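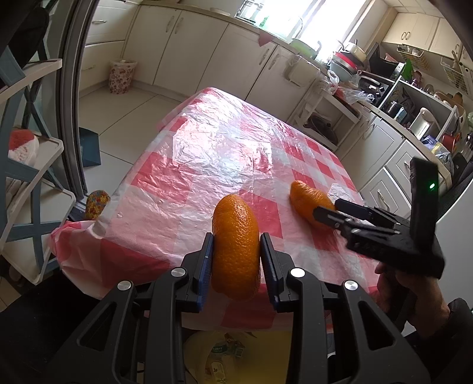

Bench view from the left unit, citrus test, kitchen table.

Skamska hand-held gripper pair: review

The Skamska pair is sold as two identical hand-held grippers for recording manipulation demonstrations. Each has a parallel linkage, two replaceable finger pads and a wide-angle camera looking down the fingers. I have used the pair on kitchen tasks since February, alternating with a single Dremon unit that I already owned.

Mechanics

The linkages run on plain metal pivots. Side play at the fingertips was slight out of the box and did not get noticeably worse over the test period. The finger motion is symmetrical, so an object held off-centre gets pushed to the middle before it is clamped. This matters with round fruit. The Dremon drives one finger only, and an orange on a smooth plastic table cover tends to roll ahead of it.

The pads are dark, firm and slightly compliant. On dimpled citrus peel they hold at a light squeeze, including with the fruit upright and only its sides in contact. They are less convincing on thin wrappers, where the tips meet before the edges do. Gamage makes a softer pad that fits the same mount — I prefer it for packaging, but it wears faster.

Weight is 400 g per unit by my kitchen scale. A session of over 14 minutes with both hands raised is tiring. The handle could be longer.

Camera

The view covers both fingers and most of the room behind them, which helps with tracking. Exposure is the weak point. With a window behind the bench, the glass blows out completely and a shiny table cover shows broad white reflections. The fingers and the held object stay readable. Locking exposure by hand improves the background and darkens the pads too much. The Dremon handles the same light a little better, at the cost of a narrower view.

Recording and software

I used Sinum for capture. Pairing both units took one attempt on most days and three on a bad Thursday. Over the full test I logged 3,834 grasps, and the software dropped the gripper-width signal in 14 of them, always on the right-hand unit. Reseating the cable cured it. File names are assigned by the software and cannot be changed before export.

Price and verdict

I paid $500 for the pair, pads included. For two-handed work on household objects I would choose it over two Dremon units on finger motion alone. For one-handed work in a bright room the Dremon remains the easier tool. Spare pads ship separately and mine took three weeks to arrive.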